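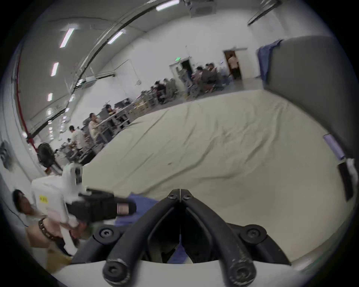 Jan 31, 2020

Up at 6 and at the workshop before the lights were all on. Cold in there until mid-morning, as usual. The high ceiling takes all the heat and we get what's left.

Spent most of the day on the beige cloth. It came off the roll with the creases set in, and smoothing it by hand only moves them along. You push a wrinkle toward the end of the table and another one shows up behind your elbow. Ulises thinks we should hang it for a night before we lay it out. He is probably right but we have no place to hang a piece that long except the pipe, and I am not climbing up there.

There are small dark specks in it near the middle. I went at them with a dry brush and then with tape and got nowhere, so they may be in the weave. Wrote to Skovberg to ask if the rest of the roll is the same. If it is, I want a different roll or something off the price. Marichka says we can cut around them. We could, but then the big panels have to turn sideways and the grain runs wrong.

Lunch was late. Prasanna had brought rice and a jar of lime pickle and shared it out. I had a cheese sandwich from home and ate both.

In the afternoon we practiced folds. Long edge to long edge first, then in half, then in half again, which sounds simple until the cloth is wider than your arms. Zawadi does it by walking the corner around the table and laying it down. I tried to do it standing still and ended up with the top layer a hand's width off. Did it her way after that. The blue cloth is much easier. It's heavier and stays where you put it. I wish the whole Gudcombe order was in the blue, but they picked beige and they have signed for it.

The order is 60 table covers and 121 napkins. I asked Tumaini about the odd napkin and he said that is what the form says, so that is what we'll make. Delivery is in February and they have not given us a day yet. I'd like to have the cutting finished before they do.

The big shears need sharpening. They chewed the end of the test piece and left a fringe. Lazarević will do them if I drop them off early, and he charges less than the place I used last year. Put them in my bag so I would not forget, then took them out again when I thought about sitting down on the bus with them. Wrapped them in a scrap and put them back.

Paid 100 for the thread and got a receipt this time. It's in the tin.

Swept up at the end. Lint gets under everything. Wiped the table edge too, as the white shows every mark and the marks come off on the cloth. Left the beige covered with an old sheet overnight.

Home by seven. Soup, then ironed a shirt for tomorrow, which felt like more of the same work. My back is sore on the left from leaning over. The table is too low for me and about right for Marichka. Must ask if there are blocks we can put under the legs, or else take turns at the far side.

Called Mom. She has the cough again. Bed early.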